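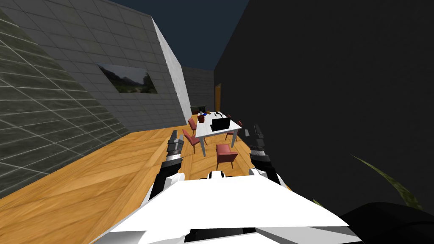 Rights and Permissions Inspection Checklist: Printed and Woven Goods

Site: Kulteo distribution store, lower floor
Licensor: Prelar
Licensee: Skandach
Period covered: stock received up to the end of August

This checklist is to be completed for every design on sale or held for sale. Each item is marked Met, Partly met, Not met or Not applicable. A comment is required wherever an item is not marked Met.

Section 1. Ownership of artwork

1.1 A signed assignment or licence is held for each design.
Partly met.
Comment: The register lists 225 designs. Papers were found for all but 14, all of them in the Paracha range of scarves and tea towels. The licensee states that these were drawn by staff. Contracts of employment for the period in question should be produced.

1.2 The name of the original artist is recorded.
Met.

1.3 Commissioned work is supported by a written agreement dated before first sale.
Not met.
Comment: Two agreements in the Paracha file carry no date. An invoice marked "paid in full" was offered in place of a third. Payment of an invoice does not by itself transfer copyright, and the item cannot be passed on that footing.

1.4 Where a design is adapted from an older work, the source is named and its status checked.
Partly met.
Comment: Source given as "old seed catalogue" for the border pattern on the large apron. Title, publisher and year are needed.

Section 2. Use within the terms granted

2.1 Goods fall within the classes named in the licence.
Partly met.
Comment: The licence covers household textiles and stationery. A line of 47 enamel badges was found on the upper shelf of bay C. Badges are not named. Withdrawn from sale on the day of inspection and placed in the locked cage.

2.2 Goods are sold only in the agreed territory.
Met.

2.3 Quantities do not exceed the agreed limit.
Met.
Comment: Stock sheets show 1,048 units of the winter tea towel against a higher permitted run. Sheets are kept in pencil. Ink is preferred.

2.4 Colours and proportions match the approved sample.
Partly met.
Comment: The green on the second printing is darker than the sample. Referred to Prelar for a decision.

Section 3. Notices and labels

3.1 Copyright line appears on the label or packaging.
Met.

3.2 The trade mark is shown in the approved form.
Not met.
Comment: Swing tickets in bay A use the previous mark. The right to use up old tickets ended in the spring. Remaining tickets to be destroyed and a certificate sent.

3.3 Care labels do not cover the copyright line.
Met.

Section 4. Records

4.1 Royalty statements agree with sales records.
Not applicable.
Comment: Dealt with under the separate accounts inspection.

4.2 Complaints from artists are logged and answered.
Partly met.
Comment: One letter, received on a Wednesday according to its stamp, has no reply on file.

Result: Further inspection required for items 1.1, 1.3, 2.1 and 3.2. The licensee should reply in writing to all other comments, quoting the item number.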